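Trelard Open Day

The Trelard Open Day is a yearly public demonstration of robot handling held at the Trelard works in Alulach. It takes place in January and lasts one day. Visitors are shown robot arms doing simple table tasks, such as picking up food, moving crockery and sorting small goods. Entry is free, but places on the guided rounds have to be booked.

History

The works was built as a packing shed and was taken over by Khurana, a maker of handling equipment, which still owns the site. The first open day was meant for local growers who wanted to see whether a machine could pick up soft or uneven produce without marking it. It drew 48 people. The event was opened to the general public the following year, and schools were invited from the year after that.

Attendance grew slowly at first. The highest figure given by the organisers is 954, reached in the year when the rounds were extended into the evening. The event was not held for two years while the roof of the main hall was replaced. It came back in a shorter form, with the evening rounds dropped.

Organisation

Nuria Kahsay has run the open day since it returned. She had earlier worked at the site as a test engineer and wrote the first printed guide for visitors. Under her the long talks at the start were cut and the time was given to the demonstrations.

Rounds leave from the front office from 10 am, and the last one starts at 3.30 pm. Each round lasts 90 minutes and takes in the main hall, the gripper workshop and the test bays. Children under eight are not admitted to the workshop. Bags must be left at the office.

Demonstrations

Main hall

Larger machines are shown in the main hall, behind a fence. These lift crates and stack them on pallets. A member of staff explains each movement over a loudspeaker, and the machines are stopped between rounds so that visitors can look at the arms more closely.

Gripper workshop

The workshop shows how gripper fingers are shaped and fitted. Visitors may handle worn parts and try closing a gripper by hand on a sponge, an egg cup or a piece of rope. Some 3,000 sets of fingers have been made there, most of them for use elsewhere in the Khurana group.

Test bays

The bays are used for table work with single items. They have white tables and pale partition walls, and the arm works from the far side of the table. Items are set out one at a time on ordinary tableware. Vegetables are a regular choice, as no two are quite the same shape and a curved or ridged skin is harder to hold than a flat-sided box. In the cucumber task the arm has to lift a cucumber from a shallow square plate and put it down on the bare table. The plate has a raised rim, and the fingers must clear it on the way in and again on the way out. Visitors are allowed to turn the plate or move the cucumber before a run.

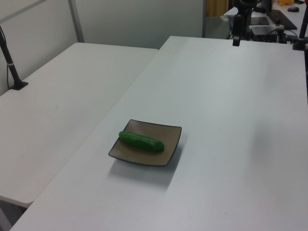
Software

The arms in the test bays run on Gemutell, a control program written at the site. It was first shown at the open day as a screen display only, and was used to drive an arm in front of visitors the next year. An operator stays at the controls throughout and can stop a run at any time. Runs that fail are repeated once and then left, so that the round keeps to time.

See also

Alulach
Khurana
Gemutell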